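Oiling a wooden fruit bowl, what do you use?

cikard12
Got a wooden bowl at the Plesterville market in July and it already looks dull inside. I have olive oil in the cupboard. Will that do?

Destadeo
Don't use olive oil, it goes sticky and smells after a while. Food-safe mineral oil, thin coat, leave overnight, wipe off.

jaramillo7
Disagree. I've used olive oil on mine for 7 years and it has never smelled. Wipe the extra off and it's fine.

Destadeo
Yours must get washed a lot then. Mine went rancid in one summer. If it has ridges inside, use an old toothbrush to get the oil into them.
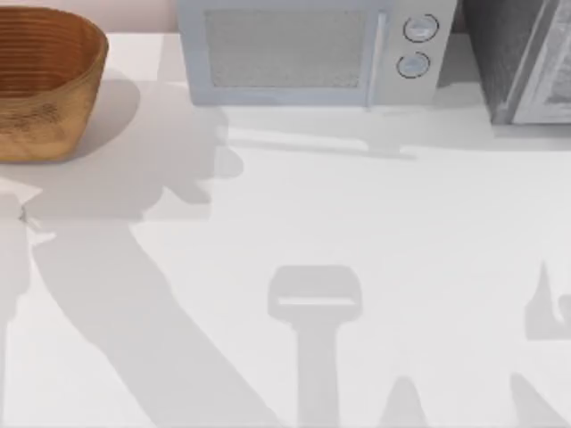 Oval bowl, ridged on the inside

jaramillo7
Toothbrush, yes. Still wouldn't pay for special oil.

cikard12
Thanks both. Mine only holds onions so I'll try the mineral oil first. Does it need sanding before?

Destadeo
Only if it feels rough. Go with the grain.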